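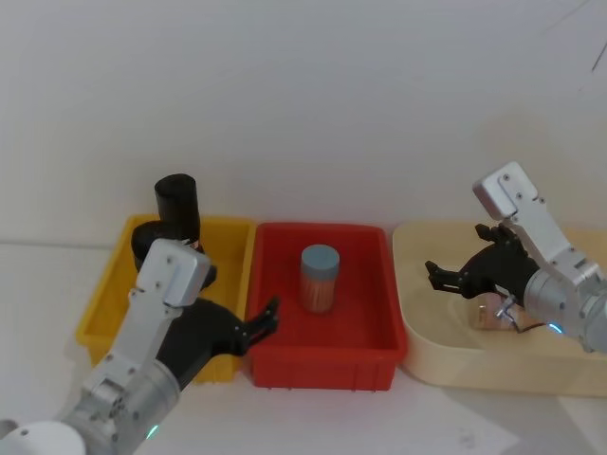 From: Rianne Michiels
To: Futham Shared Kitchen list
Subject: Re: Bins for the counter stuff

Murray Melnyk wrote:

> Before I buy anything, can somebody who has sorted with bins tell me
> whether color is enough or whether they need labels too? At our place
> everything that doesn't have a drawer ends up along the back of the
> counter. Drink cups, jars, toothpicks, coffee filters, the little
> packets that come with takeout. We get up to 176 people through for
> the April supper and they all put things down wherever there is a
> gap. I have been quoted for a set of matching gray tubs with lids.
> Lids seem like a mistake to me but Kieran likes them.
>
> Also, does anybody keep toothpicks in the box they come in? Ours
> split again.
>
> Murray

Murray,

Color has been enough for us, up to a point. We use yellow for drink things, red for small table things and cream for whatever is bulky. The yellow is a shallow tray, the red is more of a crate, and the cream is larger with rounded corners. They were bought at different times and don't match. I would not go for a matching gray set. If all the tubs look alike you will be reading labels all evening, and the labels come off in the wash anyway. Ours lasted almost 4 months.

Skip the lids. A lid turns into a shelf. Jarlath had a lidded tub at Stustetmont and there was a stack of plates on it every time I went over there. The things that belonged inside were next to it.

On depth: shallow is right for anything tall. A tumbler or a thermos sticks up over the rim of the yellow tray and you can see it from across the room, so it gets picked up and taken home. In a deep tub it would stay there until the fall. The deep ones are fine for towels and mixing bowls.

Toothpicks go in a clear jar with a lid, standing up, packed fairly tight. If the jar is only half full they lean over and then you get a handful when you wanted one. We keep the jar in the red bin, toward the middle, and leave it there during setup. I'd throw the cardboard box out as soon as you open it. Any straight-sided jar will do as long as the mouth is wide enough for two fingers. Pui-shan uses one that had bouillon in it and it took several washes to get the smell out, so maybe not bouillon.

Put the bins right up against each other. We used to leave a gap between them for wiping and the gap filled up with bottle caps and twist ties. Now they sit side by side with the rims close together, and whoever closes lifts them off and wipes the whole table at once.

One thing we haven't solved is where the thermoses go once supper is over. They don't fit in the cabinet upright, and lying down they roll. For now they stay in the yellow tray overnight. If anyone at Bandara has a better arrangement I would like to hear about it.

I have 2 spare cream tubs in the hall closet if you want to try the size before you order. They're scratched on the bottom but sound. I'm there most mornings until eleven.

Rianne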